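Terry towelling

Terry towelling is a woven cloth covered in small loops of yarn, made for soaking up water and used above all for towels, dressing gowns, bibs and bath mats.
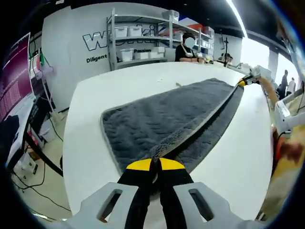 Towelling differs from an ordinary flat cloth in that it is woven from two sets of lengthwise threads, one held tight to make the ground and the other left slack so that it can rise into loops. The loops are known together as the pile, and it is the pile that does nearly all the work of drying, for every loop offers water a little more thread to cling to. Weavers have long enjoyed playing with it, and a plain colour can be made a good deal livelier by a pattern pressed into the surface, as in the dark grey towel with its faint wavy or braided figure and a lighter grey border along the edges. A border also helps to protect the sides, where a towel tends to fray first, and a contrasting one has the homely advantage of being easy to find when the washing is being folded.

Cotton is the usual fibre, and many household towels are 100 per cent cotton, though linen has its faithful followers and bamboo viscose is now common too. Long cotton fibres give a smoother and stronger yarn, while short ones shed more fluff in the first few washes. The twist matters as well – a loosely twisted yarn feels soft and drinks up water readily, whereas a tightly twisted one is rougher on the skin but stands up better to years of rubbing.

In the mill town of Nalholm, towelling was for a long time the chief trade, and the Räsänen mill there wove little else. Its best-known cloth, sold under the name Skistell, had loops on one face and a clipped, velvety pile on the other. Amra Vasić, in her history of the town, describes the drying lofts on Plarkanden, where lengths of cloth were hung from the rafters and turned by hand every 3 hours.

Care is simple enough. New towels are best washed before use, as the finish put on at the mill can keep water out of the pile. Fabric softener has much the same effect and is generally left out. A pulled loop should be snipped level with its neighbours and never tugged, and a good shake before hanging helps the pile to stand up again.

See also: Bath mat; Flannel; Velour; Waffle cloth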